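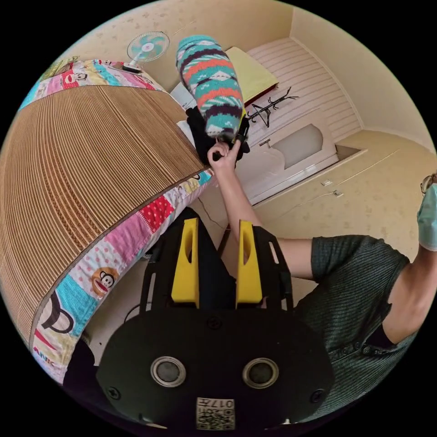 Subject: Re: Gripper budget for the household tasks, second round

Hi all,

Replies to the budget thread below. I have kept the parts of the earlier message I am answering and cut the rest.

Haris Zupan wrote:
> Nastell has quoted us 1,837 per hand-held unit, with one set of
> fingers each. Before I sign anything I need three answers from
> the people doing the sessions.
>
> First, how many units do we need at one time? The plan says 3
> but I have also heard 4.
>
> Second, can we use the same fingers for clothing that we use
> for kitchen items, or do we have to buy another kind?
>
> Third, what do we do for spares? Last year we had none and
> the Hullham site lost most of a week.

On the number of units: 3 is enough. Two go out to homes and one stays at Hullham for charging, cleaning and checking. A fourth would only help if we ran a third home at the same time, and we do not have the people for that before December. I would put that money into spares.

On the fingers: please keep the flat yellow ones for clothing. Socks are the hard part of the list. A long knitted sock gives the fingers very little to hold on to at the toe, and it folds over when you pull on it. The softer fingers Minja tested held cups well but let thin fabric slide. If the budget covers only one type, it should be the flat type. Kitchen items can wait until the next order.

On spares: I would like the following added to the quote.

Finger pairs, 48. They wear at the tips and we change them as a pair. This covers all three units through the spring.

Screws for the base plate, one bag of 100. They are small, and they go missing under beds.

Labels. Each unit needs its own number and code on the plate, and we should have a second printed set in the drawer. When a label gets scratched, the session can't be logged until somebody types the number in by hand.

One cost is missing from the plan. The homes we visit are small, and a bedroom may have a bed on one side and cabinets on the other with a narrow strip of floor between. Cables end up on the floor where people walk. I would like to budget for longer cables and a roll of floor tape per unit. Zokumley sells both and they already have us as a customer — no new supplier form.

Please also check whether the carrying cases are in the Nastell price. The first quote listed them and the second one does not. If they are extra, we can reuse the old cases. The foam will need to be cut again for the wider plate.

Haris, you asked for a date. If the order goes out this month, we can train people on the new units while the old ones are still working. If it slips, I would rather keep the old units running and move the clothing sessions back than start with one unit and no spare fingers.

Can someone from Minja's group confirm the finger count? I worked it out from our own log and I don't know how often you change yours.

I will update the budget sheet tonight with the lines above. The prices for tape and cables are blank until Zokumley answers.

Thanks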